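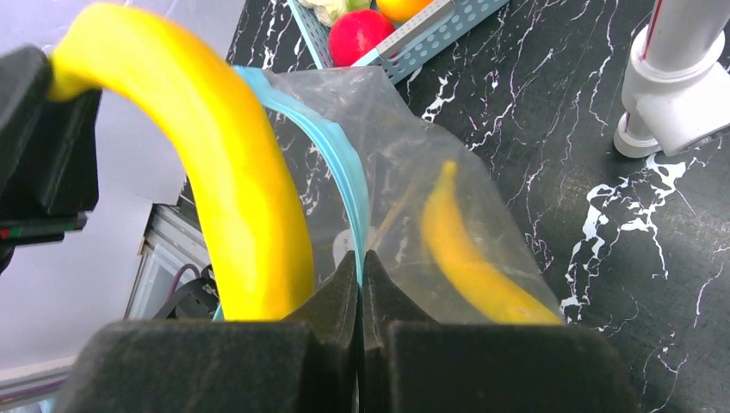
**Pestar** is a home-built robot arm project started by Mojtaba Bakhtiari and Aparecida Damasceno at Karaki, a shared workshop open to hobby builders. It is best known for its grocery tasks, in which the arm handles fruit, vegetables and zip-top bags – a surprisingly rich test for such a small machine!

## Design

The gripper has two black fingers padded with foam, tapered on the inside so the tips meet in a narrow seam. That shape lets it pinch something as thin as the edge of a plastic bag. A small camera rides at the wrist and looks out over the fingers. The joints are driven by Zedberg motors, and the control program, Uvero, was written by Damasceno in her spare evenings.

## Grocery tasks

Bananas are the favourite item, as their curve makes every grasp a little different. Clear bags are harder, with crinkles and reflections that change colour and shape in the camera's view. The builders have recorded over 1,000 attempts, 27 of them in a single evening in July. Bakhtiari keeps the notes in a paper logbook at the workshop.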